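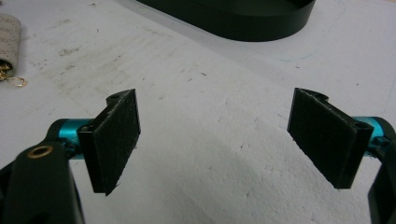
## Equal-payment plan instalments still using the draft budget increase

**Product:** Iment Property Tax and Billing
**Client:** Town of Plamport, Revenue Services
**Opened:** January 2024
**Priority:** High (bank file pending)
**Status:** Closed, one follow-up item open

### Initial report from client

Council passed the operating budget at its second meeting with a lower residential increase than the one in the draft. The draft had 8 per cent. The adopted figure is 6 per cent. We changed the budget factor in the rate table the morning after the vote and re-ran the instalment calculation for the equal-payment plan.

The summary report shows 6 per cent at the top. The individual accounts don't match it. We checked a handful by hand and they are all still at the old figure. One of them had $3,200.00 in taxes last year, so at the adopted figure the estimate for this year should be $3,392.00, or $339.20 a month over the ten instalments. The system shows $345.60.

The first withdrawal file is due at the bank shortly and Dodora is waiting for the print file so the instalment letters can go out. We have asked them to hold it. Please advise if we should hold the bank file as well.

### Support, first reply

Please hold the bank file. Do not post the instalment batch. If it has already been posted, tell us before you reverse it, as a reversal at this stage also removes the enrolment renewals.

Could you send:

- the calculation log from both runs
- a screen print of the rate table, including the row for the draft factor
- the plan settings page, second tab
- the number of accounts on the plan

### Client

Batch is not posted. Logs and screen prints attached. There are 932 accounts on the plan. All of them went through the second run according to the log, with no errors or warnings.

The draft row is still in the table. We were told in training not to delete rows, so we added a new one with the adopted factor and left the old one where it was.

### Support, analysis

Leaving the old row in place was correct. The rate table is fine and the new row is being picked up by the summary report.

The problem is in the plan settings. When enrolments are renewed at year-end, the program copies the current budget factor onto each plan account. The instalment calculation reads that copied value. It only goes back to the rate table if **Refresh factor on recalculation** is ticked on the second tab, and in your settings it is blank. The summary report ignores the copied value and reads the rate table directly, so it prints the new factor over totals calculated with the old one.

Steps to correct:

1. Go to Plan Settings, second tab, and tick **Refresh factor on recalculation**. Save.
2. Close the billing window and open it again. The setting is not read until the window is reopened.
3. Run the instalment calculation in trial mode with the adopted row selected.
4. Print the exception list and the account detail. Don't rely on the summary.
5. Compare the detail against last year's taxes for accounts from each service area.

Stop after step 5 and let us know the result.

### Client

Done as far as step 5. Most are right now. The $3,200.00 account comes out at $339.20.

The accounts in the Pretorius service area have not moved. All 328 of them are still at the draft figure. The exception list is empty.

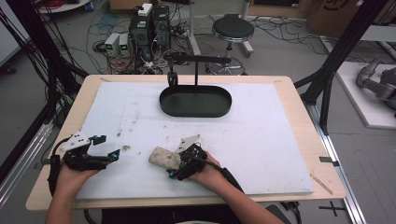 We didn't expect Pretorius to be any different. It has its own water and street light charges, but the general increase is the same for the whole town. The finance office confirmed the budget bylaw has one residential figure and no separate one for that area.

### Support

Please check whether there is an area override. It's under Rate Table, Area, and then the small arrow beside the area code. The override rows are hidden unless the arrow is opened, and they don't print with the table.

### Client

There is an override. It was entered when the draft budget was loaded and it has the draft factor in it. The note field is blank. We think it was put in for a scenario the finance office wanted during budget deliberations, when there was talk of phasing in part of the increase for Pretorius because of the new street lights. Council didn't go ahead with that.

Can we delete it?

### Support

Don't delete it. End-date it to the day before the plan year starts and save. Deleting an override leaves the area code pointing at a missing row and the next calculation will skip those accounts altogether. They would not appear on the exception list in that case either.

Once it is end-dated, run the trial again with all areas selected. You don't need to run Pretorius separately.

### Client

Override end-dated. Trial run again for all areas.

| Check | Result |
|---|---|
| Accounts on plan | 932 |
| Accounts calculated | 932 |
| Pretorius accounts at adopted factor | 328 |
| Accounts at draft factor | 0 |
| Exceptions | 0 |

We also exported the detail to a spreadsheet and recalculated each line from last year's taxes. Differences are a cent or less, from rounding on the monthly amount. The program puts the odd cents on the last instalment and the spreadsheet doesn't, so we are leaving those.

Accounts with a supplementary assessment partway through last year looked too high at first. The program is using the annualized amount and we had used the billed amount. Our plan bylaw says annualized, so the program is right.

### Support

Agreed on both points. You can go ahead in this order:

1. Run the calculation in live mode.
2. Post the instalment batch.
3. Create the bank file.
4. Create the print file for Dodora and ask them to discard the first one.

The print file name is the same each time, so please have Dodora confirm the control total on the cover page as well as the name. If they load the first file by mistake, the letters will show the draft amounts while the bank withdraws the adopted ones.

### Client

All posted. The bank accepted the file. Dodora confirmed the control total matches our batch and the earlier file has been removed from their queue.

Two residents had already been given the old monthly amount over the phone by our front counter. We have called both with the corrected figure. Nothing had been mailed or withdrawn at the old amount.

Two questions before this is closed. First, should the refresh box stay ticked? Second, what happens at final billing in June? The plan estimate gets replaced by actual taxes then, and we want to be sure the end-dated override doesn't come back into it.

### Support

Leave the box ticked. The only reason to clear it is if a municipality wants plan accounts locked to the estimate used at renewal, and your bylaw doesn't ask for that.

Final billing doesn't use the budget factor or the area overrides. It takes the rates from the final levy bylaw and the assessed value from the roll, subtracts the instalments already collected and spreads the balance over the remaining ones. The end-dated row has no effect. Area charges such as street lights are in a separate table and were not touched by any of the steps here.

If the finance office loads scenarios for next year's budget, we recommend using the scenario copy of the rate table and not the live one. It is under Tools, Scenario, and you may need to have it turned on for their user group. Please put something in the note field on every override.

### Internal notes

- Cause: refresh setting blank, plus an active area override carrying the draft factor.
- Summary report prints the rate table factor even when accounts were calculated with something else. Logged with development as a defect. Client asked to be told when there is a fix.
- Help page for plan recalculation doesn't mention that the window has to be reopened after changing the setting. Sent to documentation.
- Request added for area overrides to print with the rate table. No target release yet.

Ticket closed with client's agreement. Follow-up on the summary report defect stays open under the same number.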